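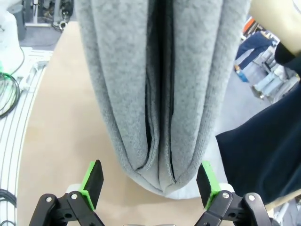

Vultby 叠衣套件试用巡检表（附我的碎碎念）

先交代一下：这套 Vultby 是我们向 Winthorpe 申请的试用件，五月开始用，到期要决定买不买。下面的条目以他们给的出厂检查表为底子，我删了几条用不上的，又加了几条自己踩过坑的。每条后面写结果，再写我想说的话。想直接看结论的可以拉到最后，不过中间夹爪那段还是建议看看！

一、上电之前

1. 急停按钮能按下、能复位
结果：通过
手感偏硬，戴手套按也没问题。复位要顺时针拧，第一次用的人老是往外拔，我在旁边贴了张纸条。

2. 台面无尖角、无毛刺、无杂物
结果：通过
木色台面很光滑，左侧边角是弧形的，衣服拖过去不会勾丝，这点我挺喜欢。每班开始前拿干布擦一遍就行，别用酒精，我在背面试过，会发白。

3. 线缆固定，不进入手臂活动范围
结果：待整改
左边白色型材框上搭着一圈一圈的黑线，靠下的角落还有一捆。眼下没碰到手臂，可我看着就是不舒服。Winthorpe 的表上只写“线缆整齐”，什么叫整齐嘛！我改成了“线缆须入槽或用扎带固定，且手臂走完全程不触碰”。线槽已经在申请了。

4. 底座螺栓力矩复核
结果：通过
力矩扳手用完记得放回抽屉，上次我找了一上午。

二、夹爪

5. 指垫无开裂、无脱胶、左右对称
结果：通过
指垫是黑色的平橡胶，装在亮绿色的 3D 打印座上。绿色这个选择我要夸一下，抓灰衣服、深蓝衣服的时候，一眼就能看见手指在哪儿，我们以前用的 Gaton 夹爪全黑，碰上深色布料根本分不清。检查时用指腹推一推垫子边缘，翘起来就换。说明书写的更换周期是 300 小时，我打算提前换，反正备件便宜。

6. 支架螺丝无松动
结果：通过，有备注
黑色支架上那几颗银色圆头螺丝，每颗都要用扳手轻轻带一下，光看不算。第一周靠外侧的一颗松了小半圈，重新上了螺纹胶，之后没再动过。建议在螺丝头上画条标记线，松没松一看就知道。

7. 张开、闭合全行程顺畅，无异响
结果：通过
空载跑 7 次，耳朵凑近点听（手别凑近！）。连杆关节处容易积绒毛，抓绒衣服尤其厉害，我每天收工拿软毛刷扫一遍。

8. 抓取厚料
结果：有条件通过
厚卫衣是我最操心的一类。布料一鼓就是两大团，中间夹一道深褶，里面一层叠一层，夹爪张到最大去够下摆，有时候只咬住外面那层，底下的白色布料就漏掉了。对策是先提起来抖一下再夹，慢是慢了点，成功率好看多了。这阵子抓厚料一共记了 200 次，一次夹成的有 119 次，其余的要重来。说实话，离宣传册上那个调调还有距离。

9. 抓取薄料
结果：通过
T 恤、衬衫都行，没啥好说的。

三、人和场地

10. 手臂运行时，人员在活动范围之外
结果：需提醒
地上还没有划线，大家路过都凭感觉。我自己也犯过懒，觉得站在桌子对面够远了，后来量了一下伸展半径才老实。买不买这套件，黄线都得先贴上。

11. 通道及地面无绊倒物
结果：需提醒
台子后面的灰地板上堆着黑色的设备和金属支腿，平时不走人，可万一要从那边绕过去呢？能挪就挪，挪不动的放到靠墙一侧。

12. 待处理衣物不得遮挡手臂关节
结果：待整改
这条是我加的，也是我最容易忘的。手边那件深蓝色的衣服，摊开一大片，离手臂黑色的关节段太近了。布料卷进去可不是闹着玩的。以后待叠的一律进筐，台面上只留正在处理的那件。

13. 照明充足均匀
结果：通过
光线很亮，影子也柔，褶子里头都看得清楚。傍晚记得把顶灯全开。

四、收工

14. 夹爪张开停放，手臂回原位后断电
结果：通过
先回原位再断电，顺序别反，不然手臂会往下沉一截，挺吓人的。

15. 填写运行记录
结果：通过
控制软件是 Alexiou 的，记录能导出成表格，就是日期格式很怪，每次都得手动改。已经跟客服提过，说下个版本处理。

结论和我的个人意见

设备本身过关，夹爪做得比我预想的扎实，换垫子也顺手。待整改两项：线缆、衣物摆放，都是我们自己这边的活儿，别赖人家。厚料那一项我想再跟 Winthorpe 谈谈，看能不能换宽一号的指垫再试一轮。如果他们肯延长试用，我倾向于买；不肯的话，我会建议先租着用。

下次巡检要带：扎带、黄色地面胶带、软毛刷、备用指垫一对。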